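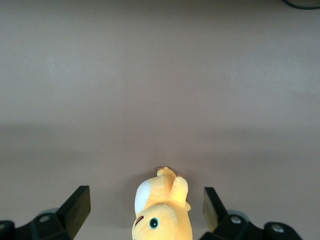

Ticket 996 - Papadopoulos Toy Exchange, Returns Desk
Subject: Yellow plush, species unknown
Status: Open (again)
Opened: 2nd May

Listing went up under "Ducks." Buyer wrote back that ducks do not, as a rule, have ears. Moved it to "Rabbits." Second buyer asked what the brown tip was supposed to be on a rabbit. Fair.

Update 1
Checked the Dorent catalog, 71 pages of soft toys, sorted by price and nothing else. Closest match is a chick in a bonnet. Ours has no bonnet.

Update 2
Tried searching the stock system for "yellow, fuzzy, green eye." It returned more than 1,000 results, the first of which was a bath mat.

Update 3
Asked the front counter to vote. 22 votes, winner was "dog," runner-up was "potato." The potato people would like a recount.

Update 4
Shipping can't print a label while the animal field is blank. Typed "animal" in the animal field. System rejected it as too vague, which is rich coming from a system that sold us a bath mat.

Workaround
Filed under "Misc. Creatures," same shelf as the thing we took in back in January. Price unchanged. Please stop moving it to Ducks.

Next step: waiting on a reply from Dorent.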